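I have been baking with rye for one whole winter now and I can't stop talking about it, so you're getting a post!

It began with a 2 kilo sack of dark rye from Tudia, the little mill up past the reservoir. I'd only ever used a spoonful of rye to make my white loaves taste more grown-up. Then in March I tried a full rye loaf and it was like learning to bake all over again. There's no kneading. There's no stretchy dough, no pretty window when you pull it. You stir up something close to wet cement, smooth it into a tin with damp hands and walk away. 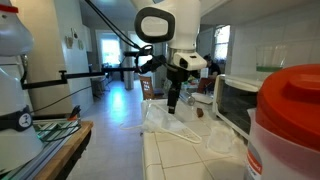

*White bag, kitchen counter.*

My starter gets fed with the same flour at night, and by seven in the morning it smells like green apples and yogurt (the good kind of sour, I promise). I mix the loaf before coffee. Mine is 364 grams of rye, nearly the same of water, a big scoop of starter, salt and a handful of toasted sunflower seeds. Caraway if I'm in the mood, and I'm usually in the mood.

Watch the top as it rises. When small holes start to show, like pinpricks, get it in the oven. I missed that moment on my first three loaves and they all sank in the middle, which made for very dense toast. Still ate them!

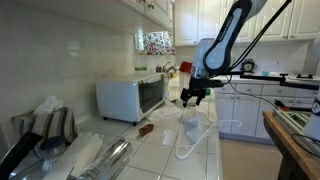
The other big lesson was waiting. Wheat bread begs to be cut warm, with butter sliding off the side, but rye is gummy until it has rested a full day. Two days is even better. I wrap mine in a cotton towel and put it somewhere I won't see it, and by the second evening the crumb has set and the flavor has gone deep and almost like malt. 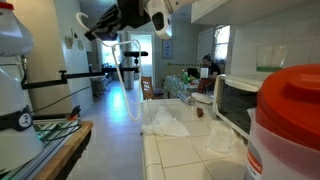
**Buvinier**
*Home baker and writer of this blog*

Now for the baking itself. I start very hot for the first fifteen minutes, then turn it down and give it around 90 minutes in all. It sounds like forever for one loaf, but the smell fills every room and I get a lot of reading done.

Next up is the Kovalchuk loaf, a scalded rye from the back of an old Nondasa baking booklet I found at a yard sale. You pour boiling water over part of the flour the night before and it turns sweet all on its own, with no sugar at all. My first try is sitting under a plate as I type this, and I've already lifted the plate twice to sniff it.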